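켄델 상업용 부동산 임대차 관리 서비스, 사무실·매장 여러 곳을 빌려 쓰는 회사를 위한 구독 상품

이 사이트는 더 나은 이용 환경을 위해 쿠키를 사용합니다. 계속 이용하시면 쿠키 사용에 동의하신 것으로 간주됩니다. [동의] [설정]

사무실을 한 곳만 쓰실 때는 계약서를 서랍에 넣어 두고 가끔 꺼내 보셔도 큰 탈이 없지요. 그런데 회사가 조금씩 커져서 지점이 생기고, 창고를 하나 더 얻고, 지방에 작은 연구실까지 두게 되면 이야기가 달라집니다. 어느 건물은 관리비에 냉난방이 들어 있고 어느 건물은 빠져 있고, 보증금 증액 조건은 계약마다 문구가 조금씩 다르고, 갱신 통지 기한은 꼭 바쁜 달에 겹칩니다. 저희 켄델을 찾아오시는 분들은 대개 그런 시기를 한두 번 겪고 나서 전화를 주십니다.

켄델은 임차인 쪽에서 쓰는 임대차 관리 서비스입니다. 건물주용 프로그램은 시중에 많지만, 빌려 쓰는 쪽의 살림을 챙겨 주는 도구는 의외로 드물어서 저희가 처음 이 일을 시작할 때도 여기저기서 표 계산 파일을 얻어다 이어 붙이는 것부터 했습니다. 지금은 계약서 스캔본을 올려 주시면 담당자가 조항을 하나하나 읽고 임대료, 관리비, 보증금, 원상복구 범위, 중도해지 조건을 나누어 정리해 드립니다. 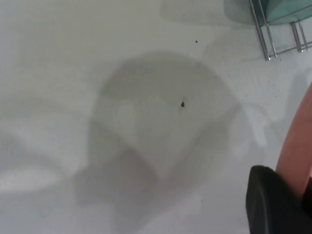 정리된 내용은 화면 한 장에 모입니다. 이번 달에 나갈 돈과 다음 분기에 챙길 기한이 위에 나오고, 아래쪽에는 계약별로 원문이 붙어 있어서 숫자가 이상하다 싶으면 바로 해당 조항을 펼쳐 보실 수 있습니다. 회계팀에서는 주로 위쪽만 보시고 총무팀에서는 아래쪽을 더 오래 들여다보시더군요. 그래서 사용자마다 첫 화면을 다르게 저장할 수 있도록 해 두었습니다.

기한 알림은 기본으로 세 번 갑니다. 통지 마감 여섯 달 전, 석 달 전, 그리고 한 달 전입니다. 너무 잦다고 느끼시면 줄이셔도 되는데, 한 달 전 알림만은 끄실 때 확인 창이 한 번 더 뜹니다. 조금 귀찮으시더라도 너그럽게 봐 주세요!

요금제 안내

기본형은 계약 4건까지 관리하실 수 있습니다. 계약서 정리와 기한 알림, 월별 지출표가 들어 있고, 처음 지점을 늘리시는 회사라면 이 정도로 넉넉합니다.

확장형은 계약 200건까지입니다. 여기에는 관리비 청구서 대조가 더해지는데, 매달 들어오는 청구서를 계약 조항과 맞추어 보고 차이가 나는 항목에 표시를 해 드리는 기능입니다. 공용 전기료를 나누는 기준이 계약서와 청구서에서 서로 다른 경우라든지, 이미 끝난 주차 계약이 계속 청구되는 경우라든지, 한 건씩 놓고 보면 작아도 일 년을 모으면 꽤 아까운 돈이 됩니다.

대형은 계약 600건까지이고, 전담 상담원이 배정됩니다. 외화로 임대료를 내는 해외 지점이 있으시면 대형을 권해 드립니다. 환율 적용일을 계약별로 따로 지정하실 수 있거든요.
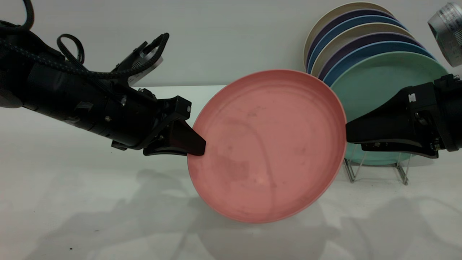 세 요금제 모두 최소 이용 기간은 3개월이고, 그 뒤에는 달마다 이어 가시면 됩니다. 중간에 요금제를 올리시면 남은 날짜만큼만 차액을 계산합니다. 내리실 때는 다음 결제일부터 바뀌니 미리 말씀해 주시면 좋겠습니다. 견적은 계약 건수와 계약서 언어에 따라 달라지므로 상담을 신청하실 때 두 가지를 함께 적어 주세요.

재계약 협상 자료

따로 신청하실 수 있는 부가 서비스입니다. 갱신을 앞둔 계약에 대해 지금 조건과 과거 인상 내역, 그동안 낸 관리비의 흐름을 묶어 보고서로 만들어 드립니다. 협상을 대신해 드리지는 않습니다. 다만 건물주와 마주 앉으실 때 손에 자료가 있는 것과 없는 것은 마음가짐부터가 꽤 다르다고들 하십니다.

이 보고서의 틀은 마르셀 마이야르(Marcelle Maillard)가 잡았습니다. 오랫동안 상가 임대차 상담을 해 온 분인데, 처음 만든 초안이 너무 두꺼워서 저희끼리 한참 줄였던 기억이 납니다. 지금은 첫 장에 결론이 나오고 근거는 뒤에 붙습니다. 급하신 분은 첫 장만 들고 가셔도 되고, 꼼꼼하신 분은 뒤쪽까지 밑줄을 그어 가며 읽으시더라고요.
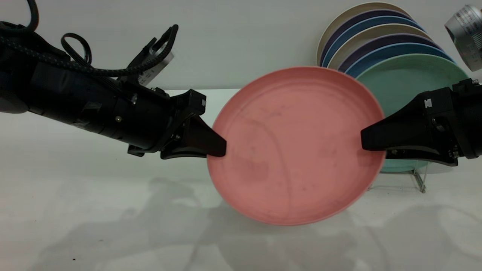 사진 제공: 켄델 자료실

이용하신 회사 이야기

주방용품을 유통하는 프릴츠카(Priltska)는 매장과 창고 계약을 부서마다 따로 갖고 있었습니다. 어느 부서에서 무엇을 빌렸는지 서로 묻는 데만 한나절이 걸렸다고 해요. 도입 후에는 파쿤도 라고스(Facundo Lagos) 총무팀장이 매주 화요일 오전에 화면을 띄워 놓고 기한이 다가온 계약부터 훑어봅니다. 라고스 팀장은 저희에게 이런 말씀을 남겨 주셨습니다. "예전에는 갱신 철만 되면 계약서부터 찾으러 다녔는데, 요즘은 조건 이야기를 먼저 합니다. 회의가 길어지는 건 똑같지만요."

공유 사무실을 여러 층 쓰는 베나르(Besnard)에서는 원상복구 조항 때문에 저희를 찾으셨습니다. 층마다 입주 시점이 달라 어디까지 되돌려 놓아야 하는지가 제각각이었는데, 입주 당시 자료를 계약마다 붙여 두고 나서는 퇴거 일정을 잡기가 한결 수월해졌다고 하십니다.

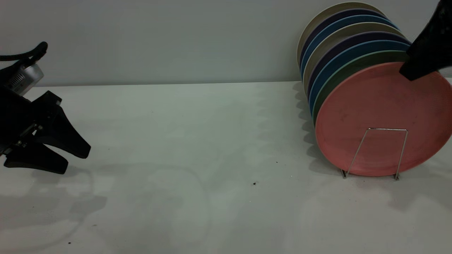
흰 테이블 위 은색 철사 접시꽂이에 세워 둔 둥근 접시들

시작하시는 방법

상담을 신청하시면 영업일 기준 이틀 안에 연락을 드립니다. 오전 10시부터 오후 5시 사이에 편하신 시간을 적어 주시면 그때 맞추어 전화를 드려요. 계약서는 스캔본이든 휴대전화로 찍은 사진이든 글자만 읽히면 괜찮습니다. 부속 합의서나 주고받은 공문이 있으면 함께 보내 주세요. 본 계약서보다 그쪽에 중요한 내용이 들어 있는 일이 생각보다 많습니다.

해지하실 때는 정리된 자료를 표 계산 파일과 원문 묶음으로 모두 돌려 드리고, 저희 쪽 보관본은 요청하신 날짜에 맞추어 삭제합니다. 법률 자문이나 세무 신고는 서비스에 포함되지 않으니, 필요하신 경우에는 거래하시는 전문가와 화면을 함께 보실 수 있도록 열람용 계정을 만들어 드리겠습니다.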